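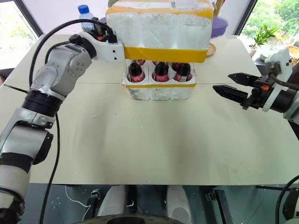 Figure 3. Robot arm holding the lid of a white styrofoam box above a cream-coloured tabletop.

4.2 Spoken storytelling and listener recall

The second part of the study dealt with songs in which a story is told over a beat in everyday speech. Such records were played widely in clubs and on local radio before harder styles drew most of the attention of the press, and they are often left out of later accounts. We asked whether listeners who first heard them in a club remembered the story, the chorus or the performer.

Replies were gathered in Vumcombe and Serneck. Both towns had at least one venue with a weekly rap night during the period, and both had a record shop that kept its order books. A total of 817 replies could be used. A further 149 were set aside, mostly where the respondent had named a song but had left the remaining questions blank. Each respondent was asked to name one song, to say where it was first heard and to retell its story in a few lines.

The retellings were marked by two readers working apart, using the Aguiar scale for narrative recall. The scale gives separate marks for order of events, characters and ending. Where the readers differed by more than two marks, the text was read again and a joint mark was agreed. Wording taken directly from the lyrics was not rewarded, as several of the songs have since been used in advertising and their choruses are widely known.

Respondents who had first heard the song in a club gave fuller accounts of the place than of the story. Many could name the venue and the friends they were with, but placed the events of the song in the wrong order. Those who had first heard it at home, on radio or on a borrowed cassette, scored higher for order and for ending. The difference was clearer in Serneck, where the Skavell club ran its rap night on a Sunday and drew an older crowd.

Comic songs were recalled better than serious ones in both towns. Some respondents linked this to the performer's later work in film or television, which had kept the voice and manner familiar. We did not ask about screen careers directly, and the comments were too few to be treated as a separate group. The 30 follow-up interviews, reported in Section 4.3, take up this point.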